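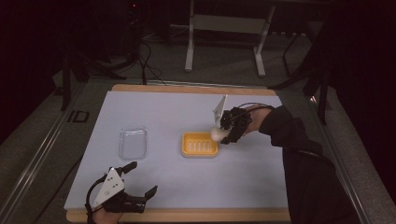 Print this article | E-mail to a friend

Why I Stopped Leaving Before the Credits
by Vitória Calado

For many years I was the person who stands up when the first name appears on the screen. I had a bus to catch, or I told myself so. Then in February I went to see Navanik, a slow film of almost three hours about a ferry pilot who loses his license, and my knee was hurting, so I stayed in the seat.

The credits were four minutes long. There was no music, only the sound of the river from the first shot. I think these minutes belong to the film as much as the trial or the wedding. The director gives us time to come back to ourselves, and we give this time to the parking lot.

I know the objection. Big productions now list 300 people for one explosion, and it is hard to feel something for a column of names. But a small film like Veloso lists maybe 15, and you can read each one. 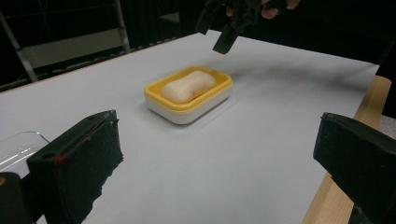
Should a cinema keep the lights off until the last name is gone? I believe it should, because when the lights come up early the audience understands that it must leave.

At home the problem is worse. The streaming service makes the credits into a tiny square and starts another film. I have turned this function off, and it was hidden under two menus.

Print | E-mail

Comments

Seung-woo Yeom wrote:
I agree about Navanik, but the river sound is also in the middle, when he sells the boat. So it is not only from the first shot.

werinari wrote:
Some of us have a babysitter to pay. I read the names on the internet later.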